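Wanyama Textile Store: Throws, Blankets and Knits
Gallery page, updated 5/8/19

This gallery covers the soft goods kept in the Wanyama store: bed blankets, throws and knitted pieces. Notes were written by Subira Bakilana, with weave and care entries checked by Stella Biwott. The store holds 300 pieces. Only the plaid and red groups are covered on this page. Plain wools, cottons and the Drondis upholstery lengths have their own pages.

Terms are used as follows. A twill is a weave with a visible diagonal line on the face. A plaid is any pattern of crossing color bands, regardless of fiber. A knit is built from loops and will stretch in at least one direction. Lint means loose surface fiber from any source.

Group 1. Plaid blankets

Large plaids are the hardest items in the store to fold square. The bands give a straight reference line, but only while the cloth lies flat. Once the blanket is heaped, the stripes spread over the high points and close up again in the folds, and the grain has to be found again from one corner.

Color is recorded in daylight from the north window. Pinks and reds are logged separately. A raspberry band next to a white line reads lighter than the same band next to a deep red, so each band is matched against the Manon shade card with its neighbors covered.

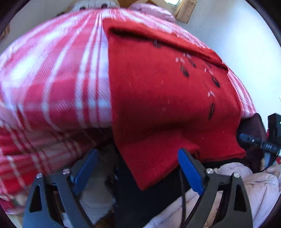
Red knits are stored with the plaids of the same color family and never with the whites. Any dye transfer then lands on cloth where it can be treated without much loss. Each knit is rested unfolded for 10 hours before measuring, and the length is taken along the straightest edge. Wavy hems are measured at the low points and the high points, and both values go on the card.

Fine knits in dark or saturated colors show pale lint more than any other cloth in the store. Use the soft brush, one direction only, working from the fold outward. Adhesive rollers are not used on knits with applied or printed decoration. Small motifs are checked by touch first to find out if they stand above the surface, and the result is entered under "Decoration."

Group 2. Folding and shelf limits

Blankets: fold in thirds along the length, then in half. Keep the pattern face out so the piece can be identified from the shelf edge. Refold on new lines every February.

Knits: roll where possible. If a knit has to be folded, pad the fold with tissue. A hard crease in a fine knit takes a long time to relax and may leave a line.

Shelf stacks are limited to 150 mm for knits. Blanket stacks may go to 300 mm. Anything heavier than 4000 g goes on the bottom shelf of the Climow rack, which has the deeper boards.

Group 3. Card entries

Enter construction before color. "Plaid, twill, pink/red/white" is correct. "Pink blanket" is not enough to find a piece again. For knits, give gauge, ground color, decoration and edge finish in that order. Leave the fiber field blank if no label is present and no burn test has been done. Several older cards list fiber by guess and are being corrected as the pieces come up for refolding.

Corrections to this page go to Stella Biwott at the store desk. Please quote the shelf number.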